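Getting Sensor Nodes to Agree on the Time
Student project report, Oltwood Technical College, 8th July

Our project began in May with a simple question: how closely can cheap sensor boards share one clock? We built a network of 25 nodes, named it Onyeka, and ran it between two rooms over ordinary Ethernet.

Every node stamps its readings, and a master clock sends out a sync message every 500 milliseconds. Our first version drifted badly. Then we moved the time stamping out of the main program and into the network driver, and what a difference!

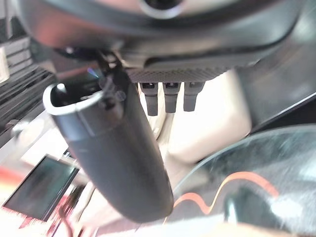
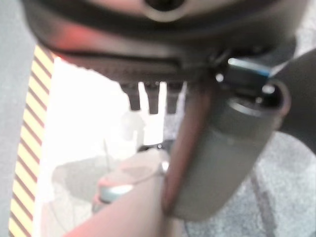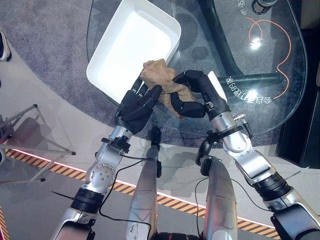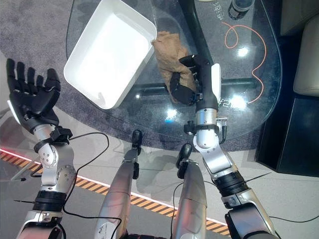
The worst offset dropped from 2333 microseconds to 324, which had us cheering in the hallway. Heavy traffic still hurts. When we copied big files across the same switch, sync messages got stuck in the queue and the offset climbed again.

Next we want to give sync messages their own priority and repeat the test on the longer cable run between Stindbridge and Wurkville. We can't wait to see those plots.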